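In Defense of the Round Table

By Nusrat Khattak
June 23, 2018

I got into an argument at work last month over a table. It wasn't a heated one, and I'm fairly sure my boss has forgotten it by now, but I've been stewing ever since, so you get to hear the whole thing.

We're moving offices at Borthorpe (same building, two floors up, slightly better coffee) and somebody sent out the furniture plan. Long rectangular tables everywhere. Long ones in the meeting rooms, long ones in the lunch area, even a long skinny one by the windows that looks like it belongs in an airport. And I wrote back, copying way too many people, asking where the round tables went.

The answer was that round tables "waste floor space." I'd like to talk about that!

Sure, I get the math. You can shove a rectangle up against a wall. You can push two of them together when there's a birthday. A circle sits out in the room and you have to walk around it, and there are those leftover bits of carpet in the corners that don't do a thing for anyone. The Burkico catalog, which I have now read more carefully than any novel this year, says its long tables seat more people per square foot, and I believe it.

But have you ever sat at the far end of one of those things? I have, for 3 years, in the weekly planning meeting. You can't hear. You lean forward to see who's talking and the person next to you leans forward too, and then the whole row is leaning like we're on a roller coaster. The two people at the middle have the conversation. The rest of us doodle. I once missed an entire decision about my own project because it happened nine feet away in a normal speaking voice.

My grandmother had a round table in her kitchen and it was too big for the room, way too big, you had to turn sideways to get to the fridge. My uncle complained about it every holiday. And yet everyone ended up there. Homework, bills, peeling potatoes, my cousin's awful card tricks. There was a perfectly nice rectangular dining table in the next room with a cloth on it, and I can remember eating there maybe twice in my whole childhood.

I paid $295 for my own round one, secondhand, from a guy named Afridi who was closing his sandwich shop, and I've never regretted it (well, once, on the stairs). The new ones I'd been looking at from Drallov were closer to $2,000, and I'm sorry, I don't love any table that much.

Now, the other complaint I hear is about clutter. A round table collects stuff. You put down a charger, somebody else puts down whatever was in their pocket, and because there's no head of the table and no obvious edge to line things up against, it all just sits there at odd angles looking like it landed from space. My coworker says this is why she can't stand them. A rectangle makes you want to square things up. A circle, she says, makes you give up.
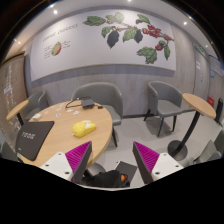

I'd say that's the best thing about them. When a table has a bit of random stuff on it, people feel okay about sitting down. You don't have to be invited. You pull up a chair, you slide somebody's junk over a few inches, and you're in. Nobody's place is better than anybody else's, so you never get that awkward little dance where everyone hovers waiting to see where the manager lands.

The chairs matter too, by the way. You want something soft with a back that comes around you a little, and you want to be able to drag an extra one over from the wall when another person wanders in. Try that at a long table that's already full. You end up behind someone's shoulder like a kid at the grown-ups' dinner.

So I've asked for one. One round table, in the lunch area, by the plants. I even measured, and it would mean giving up 200 square inches of walkway next to the recycling bins, which I think we can all survive. The furniture people say they'll get back to me. If they say no, I'm seriously thinking about bringing mine in from home, stairs and all, and eating on the couch until April.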